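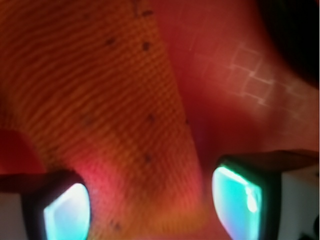 How do you get little dark specks out of a colored kitchen cloth without bleaching the color out too?

Cold water first, then dish soap worked in with a soft brush, then a long soak in oxygen bleach. No chlorine, no hot water until the specks are gone.

Home Kitchen Laundry Floors Ask

Quick one today, I have a pot on. Same method for woven cloths, knit ones, most dish towels. Not silk, not wool.

What you need

A bowl or the sink, clean
Plain dish soap
Old soft toothbrush
Oxygen bleach powder (I buy Skedine, any will do)
White vinegar, only if the specks are rusty
Something flat and waterproof to work on. A plastic tray is great.

Step 1. Shake it out

Outside if you can. Then scrape with a fingernail or the back of a spoon. Some specks are just crumbs or dried sauce stuck in the weave and they pop right off. Do it before any water goes near the cloth or you get mud.

Step 2. Work out what they are

Wet one speck and press a white paper towel on it. Brown smear, probably coffee or tea or gravy. Greasy ring, cooking oil. Nothing at all comes off and the speck is black and tiny and in the threads? Could be mildew. Orange-brown and crusty, rust, usually from a steel scrubber left lying on it. Cloth might also just be printed with dots, check the back side before you spend an hour on it. I have done the hour.

Step 3. Cold rinse from the back

Turn it over, run the tap through from the wrong side. You want to push the stuff out the way it came in. Two minutes, maybe three.

Step 4. Soap and brush

Lay it flat on the tray. One drop of soap per speck. Brush WITH the ridges of the weave, not across, across is how you get fuzz. Small strokes. Edges last and go easy, an edge that's starting to fray will come apart under a toothbrush in no time.

Leave the soap on while you do somthing else. Ten minutes.

Step 5. Soak

Follow the amount on the tub. Warm water now is fine for coffee and grease if the label on the cloth says so. Keep cold for anything egg or milk. Oranges and reds bleed, so test a corner first and soak them on their own. My first orange cloth went in with the white ones. Peach napkins since.

Overnight for old stains. Rinse till the water is clear.

Rust: skip the powder to start, dab on vinegar, wait, rinse really well, then soak. Dont mix vinegar into the bleach bowl. And keep chlorine bleach out of all of it.

Step 6. Dry it open

Hung, in air, spread out. A cloth left folded or bunched up damp is where mildew specks start. Check it in daylight before it goes near the dryer, heat sets whatever is left.

Now the tray

Same ten minutes, do the tray by the sink. Mine is a catch-all, things land there and stay. So:

Everything off. Hard plastic stuff like a rubber duck or toy blocks, warm soapy water and a rinse (squeeze the duck, if it has a hole there is old water in it). Wood blocks, damp cloth only, no soaking. Anything with batteries or wiring inside, push buttons for instance, wipe the dome with a barely damp cloth and never hold it under the tap. Then around the base with a cotton swab.

Tray floor: if it has a crosshatch texture, gunk sits in the lines. Baking soda paste, brush along one diagonal and then the other. Rim and corners. Rinse, stand it on its side.

Put back only what belongs there. Cloth goes on the rail.

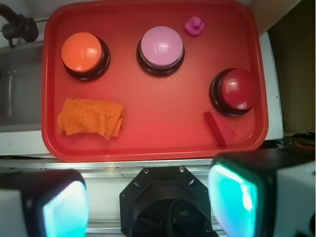
Nithin Pillai emailed to say the overnight soak took the color down a shade on his red towels, and he now stops at one hour and repeats it next day if needed. Fair enough. Slower but safer, try that with anything bright or new.

He also asked about microfiber. Same steps, no fabric softener ever, low heat.

When to give up: two rounds and the specks are still there, they are staying. Cut it up for floors or shoes. Kulkarni on Main has plain cotton ones by the dozen, cheap, and I don't cry over those.

Next time, burnt pans. Sudheer Devadiga keeps asking, its coming.

68 comments 700 shares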